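散らかる作業台に水切りラックと段ボールトレイを置いてみる、うちのやり方

カテゴリ:片付け・道具
更新:7月23日(水)

前に作業台に敷く布の話をちょろっと書いたら、「上に載せる物のほうはどうしてるの?」というコメントをいくつかもらいました。ありがとうございます! 返信欄で書き始めたら長くなりすぎたので、記事にします。

用意するのは、台所用の水切りラック、段ボールで作る浅いトレイ、台に敷く濃い色の布。この三つが土台で、あとはテープとかペンとか、いつも台の上に出ている物が主役です。全部しまってきれいさっぱり、という片付けではないです。私は出しっぱなしの人間なので、出しっぱなしのまま使えるようにする方法だと思って読んでください。

■ まず布を敷く

うちの台は天板が黒くて、そのままでも使えるんですけど、硬い物を置くたびにカツンと鳴るのがどうも苦手で、布を敷いています。ネジを落としても転がっていかないし、テープの切れ端を一時的に貼っておいても天板がべたつかない。

布選びで気にしているのは厚みと毛羽です。タオル地はやめたほうがいいです。私は最初バスタオルを半分に折って敷いていて、細い針金の先がループに引っかかってはタオルごと持ち上がる、というのを毎日やっていました。ペンが倒れて全部転がる。そしてまた引っかかる。フリースもほこりを集めるので私は好きじゃないです。今は目の詰まった、少し重さのある布に落ち着きました。手芸店Cakonの切り売りコーナーで、端切れのカゴから見つけたものです。

色は濃いほうを推します。白い布にしたこともあって、写真を撮るにはいいんですよ、明るくて。でも接着剤の跡とか鉛筆の粉とか、一週間でひどいことになります。濃い色だとそのへんは目立たない代わりに、黒い物が見えなくなります。黒いテープ、黒いクリップ、黒いペンのキャップ。どれも布の上では忍者です。これの対策はあとで書きます。

敷き方の手順です。

1. 天板を乾拭きする。砂粒が残っていると布の下でゴリゴリするので、ここは手を抜かない。
2. 布を奥の壁際から手前に向かって広げる。手前から広げると奥でたるみます。
3. 手のひらで中央から外に向かってなでて、しわを逃がす。
4. 手前を少し垂らすか、天板の下に折り込む。椅子に座ったとき膝に当たるのが気になる人は折り込むほう。
5. 四隅が動くようなら、裏側に丸めたマスキングテープを入れて止める。

両面テープで止めるのはおすすめしません。洗濯のときにはがすのが本当に面倒で、私は糊の跡をこすり落とすのに半日つぶしました。

しわは、少しくらい残っていてもいいです。アイロンをかけてから敷くと気分はいいけれど、三日で元に戻ります。

■ 水切りラックを置く場所

次がラックです。台所で余っていたものを下ろしてくるのがいちばん手軽で、新しく買うなら小さめをどうぞ。お皿を立てるための仕切りがあるタイプだと、薄い物を立てておけるのが便利なんです。

私が立てているのは、クリアファイル、サンドペーパーの束、カッティングマットの小さいの、それから説明書。説明書って平置きにすると必ず一番下に潜るでしょう? 立てておくと背が見えるので、掘り返さなくて済みます。

置く場所は、何度も変えました。最初は利き手側の手前に置いて、肘がぶつかって失敗。次に真正面の奥に置いたら、今度は物を取るたびに作業中の物の上を腕がまたぐことになって、袖で何かしら倒す。結局、腕を伸ばして届く、でも作業の邪魔にはならない、というところを探すしかないです。椅子に座って、目をつぶって手を伸ばして、自然に止まった場所。そこを基準にしてみてください。

ラックの足が布の上で滑るときは、足の下に滑り止めシートを小さく切って敷きます。100円ショップのもので足ります。切るのは足の裏より少し大きいくらいで、大きすぎると布にしわが寄ります。

それと、台所で使っていたラックは、持ってくる前に中性洗剤で洗って、しっかり乾かしてくださいね。水あかがついたままだと、紙を立てたときに白い粉がつきます。クエン酸で落ちますけど、素材によっては傷むので表示を見てからで。
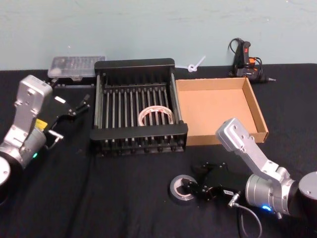 ラックに入れる物は、入れる前に一度全部布の上に広げます。ここ、飛ばしたくなるんですが、広げないと同じ物が何個あるのかわからないんです。私の場合は定規がぞろぞろ出てきました。買った覚えのない三角定規まで。

広げたら、こんなふうに分けていきます。

・立てられる薄い物 → ラック
・寝かせたい物、小さい物、転がる物 → 段ボールのトレイ
・今日の作業で使う物 → 布の上に直接
・今月いちども触っていない物 → 台から下ろす

最後の「下ろす」は、捨てるという意味ではないです。棚でも引き出しでも、とにかく台の上からどける。捨てるかどうかをその場で考え始めると手が止まって、夕飯の時間になります。

■ 段ボールでトレイを作る

さて、私のお気に入りがこれです、段ボールトレイ! 市販のトレイも木の箱もひととおり使ってみて、戻ってきたのが段ボールでした。軽い、好きな大きさにできる、汚れたら替えればいい。落としても音がしない。

材料は、届いた荷物の箱で大丈夫です。なるべく浅くて、角がつぶれていないもの。雑貨のIllaで通販したときの箱がちょうどいい浅さで、私はあそこの箱を取ってあります(中身より箱が届くのを楽しみにしているところ、あります)。

深い箱しかないときの作り方を書いておきますね。

1. 箱の中の紙くずとテープをきれいに取る。伝票もはがす。
2. 底から測って、縁の高さを決める。指の第一関節が隠れる程度がうちの標準です。
3. 四つの面それぞれに印をつけ、定規を当てて線でつなぐ。面ごとに目分量でやると、一周したときに必ずずれます。
4. 線に沿ってカッターで切る。一度で切ろうとしないで、浅く三回。刃は新しく折ってから。
5. 切り口がささくれていたら、目の細かいサンドペーパーで軽くなでる。
6. 縁にテープを回して補強する。

カッターを使うときは布の上でやらないでください。必ずマットを敷くか、台から離れて。私の一枚目の布には見事な直線が入っております。はい。

高さを欲張らないのがコツです。深いと、手を入れるときに上から覗き込むことになって、だんだん面倒になって、トレイの横に物を置くようになります。浅ければ、置くのも取るのも横から滑らせるだけ。布の上から指ですっと押し込めるくらいがいいです。

6番の補強に使うテープは、私はビニールテープを使います。少し伸びるので角にきれいに沿うんですよ。ただ、引っ張りながら貼るとあとで縮んで、端からぺろんとはがれてきます。角のところだけ軽く引いて、直線部分は置くように貼る。最後の端は、トレイの底に回して終わりにするとはがれにくいです。布テープは丈夫だけど、角でごわつくのが気になるので私は使っていません。お好みで。

仕切りがほしくなったら、余った段ボールを差し込むだけで作れます。二枚を十字に組むときは、それぞれ高さの半分まで切り込みを入れて、上下からかみ合わせる。切り込みの幅を段ボールの厚みより少しだけ狭くしておくと、ぐらつきません。

とはいえ、最初から仕切らないほうがいいと思います。まずは仕切りなしでしばらく使ってみて、どうしても混ざって困る物が出てきたら、その分だけ足す。私はValentiniの道具箱に憧れて細かく仕切ったトレイを作ったことがあって、でき上がりはそれは美しかったんですけど、何をどこに入れるのか自分で覚えられませんでした。

■ テープ類をどうするか

コメントでいちばん多かったのがこれです。テープが行方不明になる、という。わかります。

私のやり方は、「よく使う一巻きだけは、しまわない」です。布の上に平らに寝かせて置いておく。立てると転がりますから、必ず寝かせる。それで、定位置は手前の中央寄り。ほかのテープはトレイの中で、同じように寝かせて重ねます。重ねるのは三つまで。それ以上になると下のを取るのに崩すことになるので。

寝かせたテープは真ん中の穴に指を引っかければ、片手で持ち上がります。細い棒に通してまとめる収納も見かけるし、見た目はすごくいいんだけど、奥のを取るのに全部抜くのが私には無理でした。せっかちな人は寝かせましょう。

さっき書いた「黒い布の上の黒いテープ問題」ですが、芯の内側に明るい色の紙を一周貼ります。折り紙の黄色とか。幅は芯に合わせて細く切って、のりで貼るだけ。斜めから見るとちゃんと色が見えるので、探す時間がぐっと減ります。外側や側面に貼ると、使っているうちに巻き込んだりはがれたりするので、内側がいいです。

あとテープの端ですね。端がどこだかわからなくなるやつ。使い終わったら、端をちょっとだけ内側に折っておく。それだけです。次に使うときにその折ったところは切って捨てることになるけれど、爪でぐるぐる探す時間に比べたら安いものです。

夏場は日なたに置かないように。ビニールテープの側面がべたべたしてきて、布の毛を全部拾います。うちは窓際に置いていた時期があって、八月にひとつ、毛むくじゃらにしました。

■ コード類の扱い

作業台って、気がつくと細いコードが這っているんですよね。スタンドの電源とか、充電のとか。私は台の上を横切らせないことだけ決めています。横から入れるなら横の縁に沿わせる、手前から入れるなら最短で目的の物まで。

布を敷いているなら、コードを布の下に通したくなると思います。見た目はすっきりしますが、やめておきましょう。上に物を載せて踏んづけるし、熱もこもります。天板の裏側に、貼り付け式のフックをつけて通すほうが安心です。

余った長さを束ねるときは、きつく巻かないこと。ゆるい輪にして、面ファスナーの帯で軽く止める程度で。結束バンドで締めると、一か所だけ動かしたいときに切るはめになります。

■ 壁との境目

地味なところですが、台を壁にくっつけている人は、奥の境目を見てください。ペンか付箋かクリップが落ちていませんか。うちは引っ越しのとき、ここから耳かきまで出ました。

ふさぐ方法はいくつかあって、私が今やっているのは、段ボールを細長く切って布の端でくるみ、隙間に立てて差し込むというもの。台を壁にぴったりつけても、幅木の分だけどうしても隙間が残ることがあるので、隙間の幅に合わせて重ねる枚数を変えます。

壁のほうは、こすれた跡や指の跡がつきやすい高さがあります。気になったときに、固く絞った布でやさしく押さえるように拭く。塗装の壁をメラミンスポンジでこすると、そこだけつやが変わって余計に目立ちます。経験者は語る、です。目立たない場所で試してからにしてください。

■ かかったお金

うちの場合の話です。

・布(端切れ) 551円
・滑り止めシート 100円
・水切りラック 家にあったもの
・段ボール もらいもの
・テープ 手持ち

前に買った木製のデスクトレイが1797円で、それは今、玄関で鍵置き場になっています。物はいいんです、Ruklowのやつ。作業台には少し深かったというだけで、玄関ではとても優秀。

■ 毎日の戻し方

作って終わりだと、三日で山に戻ります。私は作業が終わったら、お茶をいれるお湯が沸くまでの間だけ片付けることにしています。沸いたら途中でも終わり。

順番は決まっていて、刃物が最初。カッターの刃を引っ込めて、はさみを閉じて、ラックの決まった段へ。次に転がる物をトレイへ。それから切りくずを手で寄せて捨てて、最後に布の手前のしわを一回だけ伸ばす。ここまでできたらかなりいい日です。刃物だけで終わる日もあります。それでも翌日座ったときに、手を切らずに始められます。

作業の途中で置いておきたい物があるときは、トレイをもう一枚使います。途中の物一式をトレイごと棚へ移す。浅いトレイを二枚作っておくといいのはこのためで、私は8枚作りました。作りすぎました。四枚は猫が乗る用です。

布は月に一度くらい外して、ベランダでばさばさ振ります。洗う前に粘着ローラーをかけておくと、洗濯機の中が糸くずだらけになりません。針や細かい金属が刺さっていないか、手のひらで触る前に、まず明かりにかざして見てください。

■ よくもらう質問

ラックじゃなくてブックスタンドではだめですか?
だめじゃないです! 薄い物を立てるだけならブックスタンドのほうが安定します。ラックのいいところは、仕切りの間隔が細かいのと、下にすき間があって細い物を滑り込ませられるところ。持っているほうでどうぞ。

段ボールに虫がつくのが心配です。
長く置きっぱなしにしないことですね。私は季節の変わり目に作り直しています。濡らしたら、もったいなくてもすぐ交代。食べ物の箱は避けています。

台が小さくて、ラックを置いたら作業する場所がなくなります。
ラックは台の横の椅子やワゴンに逃がして、トレイだけ台に残すのがいいと思います。前に読者のSaeed Shahbaziさんが、ラックを壁の低い棚に置いて台の上はトレイ一枚だけ、という配置を教えてくれて、狭い部屋ならこっちのほうがいいなと思いました。真似した人がいたら教えてください。

布の代わりにデスクマットは?
硬いマットは書き物にはいいけれど、小さいネジは跳ねます。書き物が中心ならマット、手を動かす細工が中心なら布、というのが私の感覚です。

家族が勝手に物を置いていきます。
うちもです。空のトレイを一枚、台の端に出しておいて、「ここなら置いていい」ということにしました。郵便物と輪ゴムと、なぜか乾電池がたまります。週末に持ち主へ返却。

次はラックの下のすき間に入れる、細長い引き出しの作り方を書くつもりです。今ちょうど試作の二つ目で、底が抜けたところなので、もう少し待っていてください。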